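Sim-to-real kitchen grasping paper: 100 demos enough?
Board index > Manipulation > Papers and results

gripfault wrote:
Has anyone gone through the Clorkska kitchen paper yet? Short version: they train the grasp policy entirely in simulation with 100 demonstrations per object, then claim it carries over to a real arm with no fine tuning. The whole case rests on the wrist view, which they say is "sufficient for contact timing." I'm not buying it. Look at what the policy gets to work with right before the fingers close. 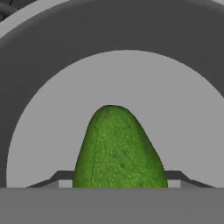 Source: Clorkska kitchen paper, supplementary material. Render: V. Tkachuk

An avocado against flat gray, a finger on each side, and the bottom of the fruit out of sight. Where does contact timing come from in that? If you trained on this and it works on hardware, I'd like to see the hardware.

mustonen_fan wrote:
They did show hardware. Table 3, the Mestitley arm, 60 trials.

gripfault wrote:
60 trials on one kind of fruit, on a bare bench. The title says "kitchen."

Vitalii Tkachuk wrote:
Second author, so weigh this however you like. The wrist view isn't alone at run time. The policy also gets finger position and motor current, see section 4. We never claimed the picture tells you when contact happens, we claimed picture plus current does. I agree the abstract is badly worded and I asked for it to be changed in March.

sourdough_servo wrote:
Thanks for answering in person. But then the headline comparison is off, no? The baseline you beat gets vision only. Give it motor current too and rerun it. My bet is most of the gap goes away.

Vitalii Tkachuk wrote:
Fair. We ran it on a small subset and the gap shrinks but stays. I don't want to quote a number from a run that size. The room view from the same setup is below, for anyone who thinks the sim is one fruit on a gray plate.
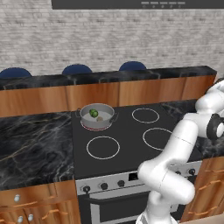 Irico lab, 2018-04-10

So there's a stove, a pot with food in it, counters, cabinets. The policy has to cope with shiny steel and dark marble, and we change the lighting between episodes.

gripfault wrote:
It's a nice looking kitchen. Nice looking isn't the problem. Everything in it is rigid as far as I can tell from your appendix, and the avocado is too. A real one gives when you squeeze it, and how much depends on the day you bought it. If your current signal was learned on a rock painted green, I'd expect bruised fruit, and your success measure is "lifted and held." Bruised still counts as a win.

mustonen_fan wrote:
You're asking for a different paper. Lifted and held is what everyone reports. The Mustonen benchmark scores it the same way and I don't remember you complaining then.

gripfault wrote:
I did complain then. Search my posts.

sourdough_servo wrote:
He did, at length.

I'm somewhere in between. The data efficiency part looks real to me. We needed more than 200 demos per object for something similar and it was still clumsy with anything lopsided. But I wouldn't repeat the "no fine tuning" line to my boss until someone outside that lab gets it going.

Vitalii Tkachuk wrote:
Soft contact is on the list. The code is being cleaned up and I'd be glad if somebody here tried to break it. Gripfault, I can send you the checkpoints early if you have an arm free.

gripfault wrote:
I have an arm and a bag of avocados. Send them. I'm scoring bruises, though.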